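The Bread Basket Stays on the Counter

Last updated 31 Dec 2021

I have been trying to get our counter under control since February, and I'm finally at the point where I can write about it without wanting to throw something.
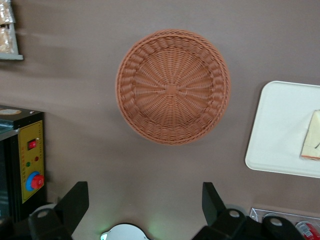

So, some background for anyone new. When we moved to Tultallow I had a vision of bare counters. You know the kind, one plant, maybe a nice bottle of oil. What I got was a counter that collected everything the household owned, including (for one whole week) a bicycle pump. I tried bins, I tried a "landing zone," I tried yelling. The yelling worked best, but only until lunch.

Then my friend Volkan Saraç came over for coffee and asked why I kept fighting the basket. I had a big round woven one that I'd been shoving on top of the fridge every time company came, and then getting down again the second they left because I needed somewhere to put the rolls! He has the same sort of thing at his place and he just leaves it out, all day, every day, empty or full. It had never crossed my mind that a basket could simply live where you use it.

I love a shallow basket for bread, by the way. Deep ones look great in the store and then the bottom layer gets squashed and forgotten, and three days later you find a roll you could play hockey with. With a wide, low one you see everything you have. Mine has that rolled braid around the rim that gives you something good to hold on to, and a starburst pattern in the bottom that I get to admire whenever we're out of bread, so fairly often.

Crumbs are the one real problem. They get down in the weave and stay there. I used to line the basket with a dish towel and that does help, but then I never saw the pattern and I had one more towel to wash, and I already feel like I run a towel laundry. Now I take it to the back step, turn it over and give it a few good smacks, then go over it with a dry pastry brush. An old soft toothbrush is better for the middle, where the strands cross over each other in a little square knot. I don't soak it. I soaked one years ago, a pretty one from the market in Cirkent, and it dried into the shape of a potato chip.

Cake and anything sticky goes on a tray. I'm strict about this! I'm strict about very little in my life, but frosting in wicker is forever. A smooth white tray with rounded corners is the most boring thing you can own and I would buy it again tomorrow. It wipes clean in one go, there are no corners for the goo to hide in, and whatever you put on it looks like you tried. One slice of something left over from last night looks downright elegant.

The other thing I've made peace with is the appliances. I kept putting ours away in the low cupboard and then dragging them back out, and my back had opinions. Alper Eren (we share a wall and also, it seems, a tape measure) told me to leave out whatever I use before noon and put the rest away. That got me down to 2 plugged-in things on the counter, and the cord for the second one now goes behind it and not across the spot where I roll dough.

I did look at getting one of those glass cases for the pastries, like they have at Dursun, the bakery near the bus stop. I love theirs – everything stacked up behind the glass in its crinkly wrapping, you want all of it before you've even said hello. But I know myself. A glass case in my kitchen would be fingerprints by breakfast and a home for batteries by dinner.

What I've ended up with is very plain. Basket in the middle, where people can reach it. Tray to one side of it. Appliance against the wall with a bit of space so I can wipe around it. Mail goes in the hall, and if you put it on my counter I will put it in the bread basket and you can find it there with the seeds.

Next up is the spice drawer, which I opened this morning and closed again. I own 14 jars and 3 of them are cumin. If anyone has a good way to label lids that doesn't peel off in the steam, please leave me a comment – I've tried masking tape and I've tried those chalk stickers from Irnis, and they both gave up before I did.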